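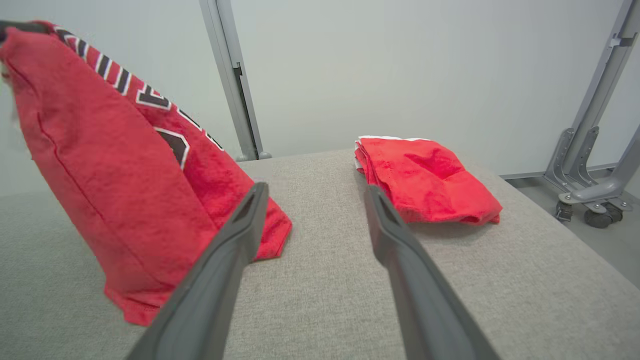 Según Idalina Guerreiro, en Skamesholm no se había jugado una final así en la vida, ¡y eso que ella las había visto todas desde la misma grada! Oddur le daba la razón a gritos, porque con el pabellón lleno no había otra manera de hablar. Mil personas cantando, y el Nedura perdía por 8 puntos.

Entonces entró Tarent, el más bajito, el que nunca jugaba. Robó un balón, luego otro – Idalina le clavó las uñas en el brazo a Oddur – y lanzó desde tan lejos que hasta el árbitro se quedó mirando al techo.
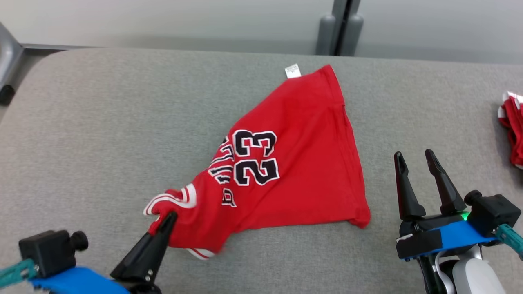 El balón tardó una eternidad en bajar. Oddur tuvo tiempo de acordarse de su padre, de las tardes de mayo en la cancha de Norðdahl, del aro sin red donde aprendió a tirar con las dos manos. ¡Qué maravilla de silencio, mil gargantas aguantando el aire a la vez!

– ¡Entra, entra, entra! – susurraba Idalina.

Y entró, limpia, y ya no se oyó nada más en todo el pueblo hasta la madrugada que no fuera aquella canción.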